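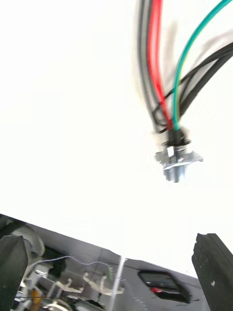
Fitting a multi-pin circular connector to an equipment housing

Applies to: cable-mounted connectors with a metal flange and a rubber sleeve, mated to a fixed socket on the housing. Last revised February.

Before you start

Isolate the supply at the wall and wait for the indicator on the housing to go out. Check the part number on the loom against the job sheet. Looms marked 231 and 810 use the same shell but are keyed differently, and a 231 forced into an 810 socket will bend at least one pin.

You will need:
Lint-free wipes
Contact cleaner
A torch
Cable ties, releasable type
A continuity meter

Step 1. Support the cables

Do not let the connector hang by its conductors for longer than necessary. Gather the cables 66 mm above the sleeve and hold them with one releasable tie, loose enough to slide. Coloured and black cables should leave the sleeve without crossing tightly over one another. A wide loop is acceptable. A kink is not.

Step 2. Inspect the pins

Hold the connector with the pins facing you and shine the torch across them from the side. All should stand parallel and to the same height. Wipe off any dust, apply cleaner sparingly and leave it to evaporate. Bent pins go back to the bench; do not straighten them in place.

Step 3. Check the sleeve

The rubber should grip the cables all the way round. If it has ridden up, ease it back towards the flange by hand. Pliers mark the rubber and split it later.

Step 4. Align and seat

Find the keyway on the socket and turn the connector to match. Hold it by the flange, never by the cables. Push straight in until the flange sits flat. If it stops short, withdraw it fully and repeat the alignment. Rocking it from side to side widens the contacts.

Step 5. Test

Measure continuity end to end on each conductor before restoring power. Record the readings on form 3787.

Step 6. Dress the loom

Remove the temporary tie. Route the cables clear of moving parts and leave enough slack to unplug the connector without pulling.

Corrections to Bence Lengyel, Hadard workshop.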